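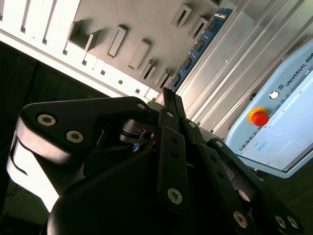

Figure 8.1 Black gripper fingers, joined with small silver screws.

Chapter 8: Reading Business Surveys
5 min read | 23 shares

Official output figures come late. Survey indexes fill the gap. Each month, purchasing managers say whether orders, output and hiring rose, fell or stayed the same, and the replies are turned into one number. A reading of 50 means no change.
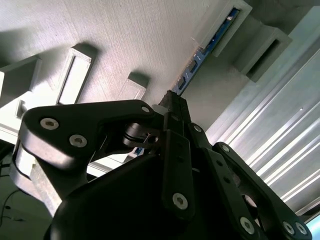 Does a higher reading mean that firms produced more in total?
It means that more firms reported a rise than before. The index shows how widely growth is spread and leaves its size to the output data.

Take the country of Ornia, whose survey covers 200 firms. In February, half of them report no change in new orders, and the rest are split evenly between higher and lower. The index is 50.

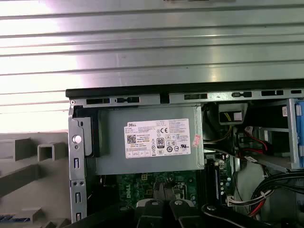

A weak month for one large firm can be hidden in such a result. Trorik employs nearly 4000 people, yet in an unweighted survey its reply counts the same as that of Fluseck, a small parts shop. Many surveys therefore weight replies by size.

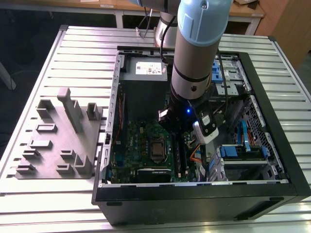

Managers are also asked about supplier delivery times. Slower deliveries raise the index, as they often point to strong demand. The question covers parts as well as finished goods: a desktop computer like the one lying open under the robot arm holds a motherboard and other components, and a delay in any one can hold up the order. Section 8.2 works through the replies from Hafþórsson, a machinery maker whose deliveries slowed while its orders fell.

2 comments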